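Why do shops line up their drinks?

Next time you're choosing a drink, stop for a second and look at the shelves. I do this every time, and it makes my friends groan! Bottles of the same kind stand together, colas with colas and teas with teas, so your eyes can find your favourite before your feet get there.
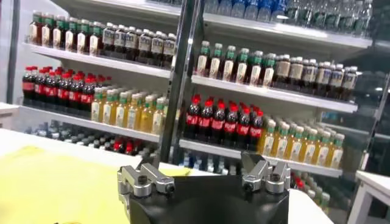

Morenike Tamuno thinks the caps help most of all, as she looks for the colour first and only reads the label afterwards. I like that – caps are tiny, but a whole row of them makes a big stripe of colour.

Behind the first bottle there's usually another, and another. Shop people call the front row the "facing". When you take one, the next can be pulled forward to fill the gap. 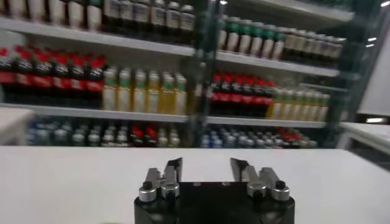

Try it at home

You don't need bottles for this one. Tip out your T-shirt drawer (ask first!) and pick one colour to begin with. Lay a shirt flat on a table, smooth it with your hands and fold it into a wide rectangle.

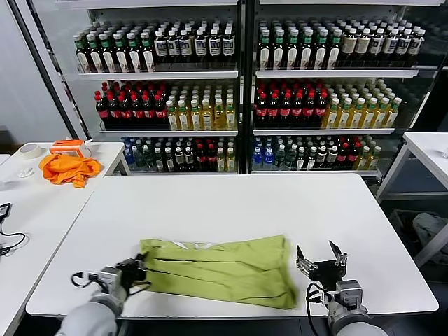
Then fold it again until it's small enough to stand on its edge. Do the same with the rest, put matching colours side by side, and on Friday see if your rows are still tidy. Mine never are!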